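Forums > Home & Storage > Sorting and Decluttering > Spare leads – boxes or bags?

nelly_chambi
Right, I've finally started on the cable drawer. We moved to Tarkatthorpe in July and every lead we own came in one bin bag, so you can imagine! My plan is one lead per cardboard box, the flat sort with a fold-back lid, then stack them on the shelf over the desk. I've got the green cloth down on the table and I'm working through them of an evening. Power cables first, coiled in a loose loop with a tie round.
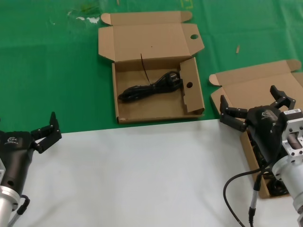
Usman Sial reckons a box per cable is a massive waste of shelf. He had 133 leads at his old job and they all went in freezer bags, written on with marker, stood up in a crate like records.

wilmer_m
I'm with Usman. Lovely boxes, but you'll run out of shelf by the second evening.

nelly_chambi
Bags split on me though, and the plug always pokes through. Boxes stack – bags slither about.

jhonatanq
Boxes for anything with a heavy plug, bags for the thin stuff. And keep the coils loose like you're doing. I used to wind mine tight round my hand and two of them went dodgy right by the plug.

wilmer_m
Never had one go like that in my life. Wind them how you like.

jhonatanq
Well, I have, twice!

nelly_chambi
OK, might try bags for the phone chargers. Do you label the lid or the end?

Usman Sial
End. Always the end, you can't see the lid once they're stacked.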